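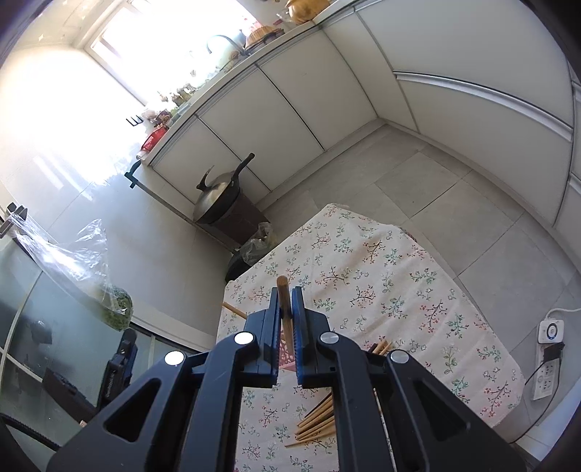

Sorting and Storing Chopsticks in a Home Kitchen
Project report, Household Materials course
Group 4
Submitted November 28, 2024

1. Why we chose this topic

Our course asked each group to pick one ordinary object that gets used every day and look at how it is kept between uses. The other groups took dish towels, cutting boards and food storage lids. We took chopsticks. Two of us grew up in homes where they are used at every meal, and in both homes they live in a mixed bunch that nobody has sorted in years.

The problem we started with is simple. When you set the table, you reach into the bunch and pull out two sticks, and they do not match. One is longer, or one is dark and the other is light. You put one back and pull out another. We wanted to find out which way of storing them makes this better and is still easy enough that a family will keep doing it after we leave.

2. Background

There are three common ways to keep chopsticks in a home kitchen. They can lie flat in a drawer, stand in a container on the counter, or hang in a holder with open sides. The flat drawer keeps dust off but is slow to dry if the sticks go in damp. A closed cup keeps them upright, but water runs down and collects at the bottom. An open holder lets air in from the sides.

We found a kitchen guide printed in 2003 that says wooden chopsticks should be dried standing up and with the eating ends at the top. It also says to replace them when the tips get rough. It does not say anything about matching pairs.

3. Materials

We used what the household already had, plus one basket.

Chopsticks: mostly plain light wood. There were also black ones with a gold-colored band. We did not count the whole pile, because the number was not part of our question.

Basket: pink plastic, square at the rim, with rounded holes in the sides a bit like pebbles. It is small and stands on its own.

Table: an ordinary table in the kitchen, covered with a flowered tablecloth. The cloth helped more than we thought it would. Chopsticks roll on a bare table, and on the cloth they mostly stayed where we put them.

We also bought two drawer trays, an Okow and a Utar, to compare with the basket. Both are made for forks and spoons. The Okow tray was too short for our longest sticks, so we only used it for one round and then returned it.

4. Method

Step 1. Take all of the chopsticks out of wherever they are kept and put them on the table in one pile, lying more or less the same way.

Step 2. Pick up one stick at a time. Look at the tip first. If it is split or feels rough, set it aside.

Step 3. Find its partner by color, then by length, then by the shape of the tip.

Step 4. Stand the sticks in the basket, or lay them in the tray, depending on the round.

Step 5. Set the table for four people from that storage and time how long it takes until everyone has a matching pair.

We did one practice round in May with a different set at Konrad's apartment. That practice round changed our method. At first we tried to sort by grabbing a handful, and we kept missing sticks that were hidden under others. Taking them singly was slower but we did not have to go back and start over.

5. Putting the sticks in the basket

The first stick is the hardest one. The basket is low compared to a chopstick, so a single stick does not stand straight. It leans over to one side with its top well above the rim. We tried holding it in the middle of the basket, but it always went to a side as soon as it was let go. After several more are in, they lean on each other and the bunch stands better.
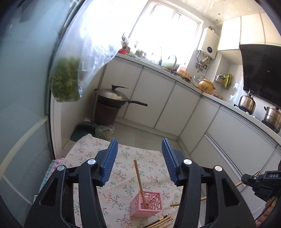 Sylvie Landry wrote in the margin of our draft that a low basket is fine for drying but that she would want something taller for everyday use, so the whole bunch does not tip when a child pulls one out. She also asked if we had tried putting a weight in the bottom. We had not, and we added it to the list in section 8.

Konrad Lanz did not agree about the height. He thought a taller holder would hide the colored part of the stick, and then you would be back to guessing which ones match. We left both comments in because they are both about things we did not test.

6. Results

The mixed pile took the longest. Setting the table for four from it took 96 seconds. Most of that time was spent comparing two light sticks that were almost the same length.

The basket, with the pairs sorted but not tied, took 19 seconds. The Utar tray came out very close to this, but it needed a free drawer, and the family would have had to move their other utensils to make room.

The basket has one weak point. When the sticks go back after washing, nobody sorts them. By the end of the first week the light ones were mixed again. The dark ones stayed easy to find.

7. Discussion

We think the color of the sticks matters more than the holder. If a family has plain wooden sticks in two or three lengths, any holder will end up mixed. If each set looks different, even a loose pile is not that bad.

The open sides of the basket were useful in a way we did not plan for. You can see the lower ends of the sticks without taking them out, and that helps with checking the length.

Cost was also part of the assignment. The basket was cheaper than both trays. We looked at a Camargo wall holder too, but it has to be screwed in and the family did not want new holes in the wall.

8. What we would do next

Try a weight in the bottom of the basket, as suggested.
Mark each pair of plain sticks with a small dot of food-safe paint near the top end.
Repeat the timing with people who do not know the kitchen.
Test a taller basket and a shorter one side by side.
Ask the family again after a longer time if they still use the basket.

The rough sticks we set aside in step 2 were kept for the garden, where they now hold up pea plants.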